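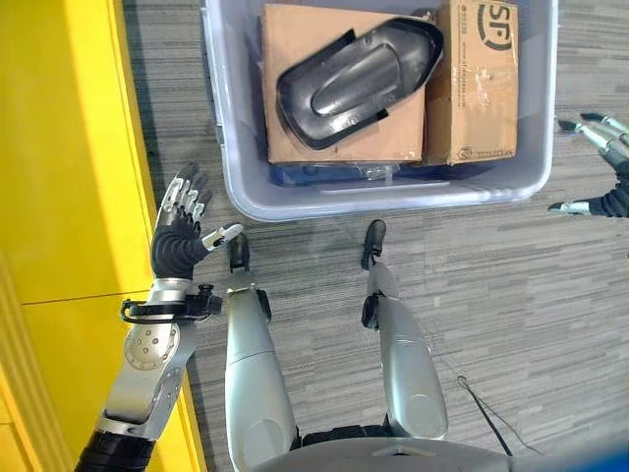
A robot looks down at its own hands and feet, with a bin of boxes in front of it.

Can a robot clean up your room yet?

Search this site Enter a word Go

Maybe you have been told today to put your things away. Maybe you thought, "I wish a robot would do it." Many grown-up people think the same thing, at home and also at work, in shops and warehouses. So let us look at how far the machines have come.

Look at the big picture on this page. You are seeing what the robot sees, from high up, with its own legs below. The silver fingers are made in segments, a little like yours, and there is a thumb too. In the bin there are two cardboard boxes, and on one of them lies a black plastic part. For you it would be easy to lift this part out. For a robot it is a long list of small problems.

Problem one: What is it?

You know a box when you see a box. You know it also when it is upside down, or when half of it is hidden under a blanket. A robot gets only a lot of colored dots from its camera. A computer program must decide which dots belong together. Plastic film is hard, because light goes through it and also jumps back from it. In the bin there is a dark blue bag or package, and clear film covers a part of it. Where does the film end? Even a person has to look twice.

Problem two: How hard do I squeeze?

Take an egg in one hand and a can of soup in the other hand. You do not hold them with the same strength, and you did not have to think about it. Your skin told you. Some robot hands have small sensors in the fingers which feel pressure, but they feel much less than your skin does. If the robot squeezes too little, the thing falls down. If it squeezes too much, you have a flat box or an egg on the floor.

Problem three: Do not fall over!

A robot on two legs must keep its balance all the time. When it bends down to a bin on the floor, its weight goes to the front. When it picks something up, the weight changes again. You learned this when you were very small, and you fell on your bottom many times before you could do it. Robots fall too, only they are more expensive.

What can they do already?

Machines are very good at a job which is always the same. A dishwasher washes dishes, but you have to put the plates in. A robot vacuum drives over the carpet, but it can get stuck on a sock or a cable. In a factory, a robot arm can put the same part in the same place all day and all night, and it does not get bored.

I asked Detlef Seidel about this. He works at Follon, a small workshop in Drarnasville where they teach robots to sort things into bins. They have a test there with 100 things to be put away: boxes, bags, parts, and soft things like gloves. Their best robot, which has the name Stöcker, put away 73 of them without help. The other ones it dropped, or it did not find them, or it took the bag together with the box.

"With the hard boxes I am happy," Mr. Seidel told me. "With the bags I am not happy. A bag has a new shape every time you touch it."

I asked also how fast it goes. Stöcker needed 153 minutes for the whole test. Then a girl from the neighborhood, nine years old, did the same test, and she was ready in 30 minutes. She stopped one time to eat an apple.

How does a robot learn?

One way is that a person shows it. The person moves, and the robot moves in the same way, and a computer saves everything: where the arm was, what the camera saw, how the fingers closed. This is done again and again, with different boxes and in different places. After that the program tries to find out what was the same every time. It is a bit like when you learn to tie your shoes — somebody shows you, and then you must try it many times.

Try it yourself

Put on thick winter gloves and close one eye. Now ask a friend to fill a box with five things: a pencil, a plastic bag, a small carton, a sock and a coin. Take them out one after the other. Which one was the hardest? Then try it again with two fingers only.

So, will it clean up my room?

Not this week. A robot can already do some pieces of the job, when the room is not too messy and somebody stands near to help. A whole room, with the socks under the bed and the puzzle on the floor, is still too difficult. Until then you have two very good hands.

More to read
Why does the robot vacuum get lost?
How an elevator knows where to stop
The Sultness bread machine: a visit to a bakery
What is a sensor?
Coming in May: Can a machine fold a shirt?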